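Finally I finished Stasgate on the hard setting and I want to write down some thoughts while I still remember them. It will be a long thread, sorry. Small spoilers for the middle part, none for the ending.

For those who don't know it: Stasgate is a turn-based space trading game. You have one ship, then a few ships, and you move goods between stations until you are rich or bankrupt. I was bankrupt four times.

My first advice is to skip the tutorial campaign. It teaches you to buy water and sell water. In the real game water is worth almost nothing after the first hour, and you have learned the wrong habit.

Start at Zalard instead. The docking fee there is 30 credits, the lowest on the whole map, and the market changes every three turns. In other stations you can wait ten turns and the price of copper doesn't move.

The manual says that Zalard is "for experienced captains." I do not agree. The pirates near it are slow and they never attack a ship with an empty hold. So you arrive empty, you buy, and you leave by the north lane.

About the north lane. On the map it looks longer, and it is longer, by two turns. But fuel is cheaper on the way, and you don't pay the toll. I made a table for this and I can share it if somebody wants.

The loan. Please do not take the loan of 2,000 credits in the first chapter. The game offers it in a very friendly way, with music and everything. After 30 turns you owe 2,064 and it looks like a small difference.

The problem is in the contract text, second page. If you pay late even one turn, the bank chooses which of your ships to take. It took my only refrigerated ship when it was full of medicine. I closed the game and went to wash the dishes.

Somebody in the replies asks if you can pay the loan early. Yes, but there is a fee of 200. I think it is still better to pay it. You will sleep normally.

Now the crew. You can hire three officers at the beginning and most guides say pilot, engineer, gunner. I say pilot, engineer, clerk. The clerk looks useless because his only skill is "paperwork." But paperwork lowers the inspection time, and inspection time is where fruit goes bad.

The gunner you can hire later, in chapter three, when there is something to shoot. Before this he only eats and complains. His complaints are well written, I must admit this. I read all of them.

I learned the clerk trick from Eero Tuominen, who plays much better than me and writes his turns in a paper notebook. He finished the hard setting without losing any ship. I asked how he did it and he answered "slowly."

The interface. It has one strange thing that I could not get used to: the button for "sell all" is in the same place where "refuel" was on the previous screen. If you click fast, you sell everything. There is a question before it, but it is written in small gray letters and the Yes is already selected.

You can change this in options, under Sound. I don't know why under Sound. It is the last checkbox, "ask twice."

The patch from November changed the prices of machines and many people were angry. I understand them, but I think the old prices were a mistake. You could buy one drill at the mine, sell it at the next station, and repeat this until the end of the game. I did it too, and it was boring after one evening.

After the patch, drills are good only when a station has the "expansion" mark, a small yellow triangle near its name. It is easy to miss. With high zoom it is hidden under the name of the station, so zoom out once per turn and look.

What I like most is the quiet. There are no daily rewards and no timer. You can leave a game for three weeks and when you come back, the clerk gives you a short summary of what you were doing. More games should have this clerk.

What I like least is chapter four. You escort a slow ship across the whole map and it is not possible to trade during it. I tried to trade anyway – the slow ship left without me and the mission failed. Save before chapter four, in a separate slot.

Saulius Vanags wrote to me that you can put the slow ship inside the big carrier, if you already own the big carrier. I tested it this morning and it works! The whole chapter takes six turns. I want my evening back.

So, a short list for a new captain. No loan, a clerk, Zalard, the north lane, "ask twice." With only these you will come to chapter three with money.

Is it worth the full price? For me yes. But if you need fast battles, wait for a sale, because the battles are few and they all look the same. The trading is the game.

Next I will try it with the "no maps" option. You must remember the stations by yourself and the names are similar on purpose, I think. I already went to the wrong moon twice. I will continue this thread when I reach the second chapter or when I am bankrupt again.

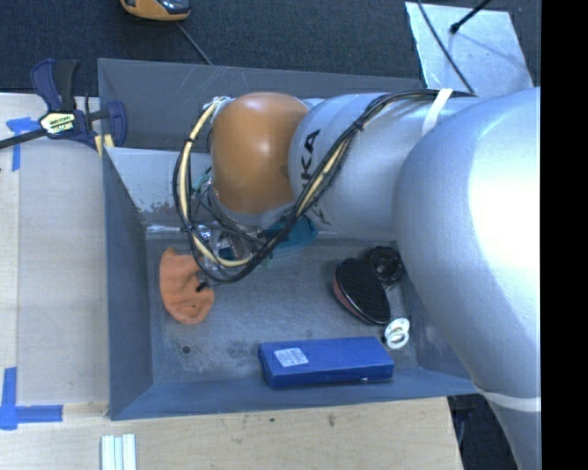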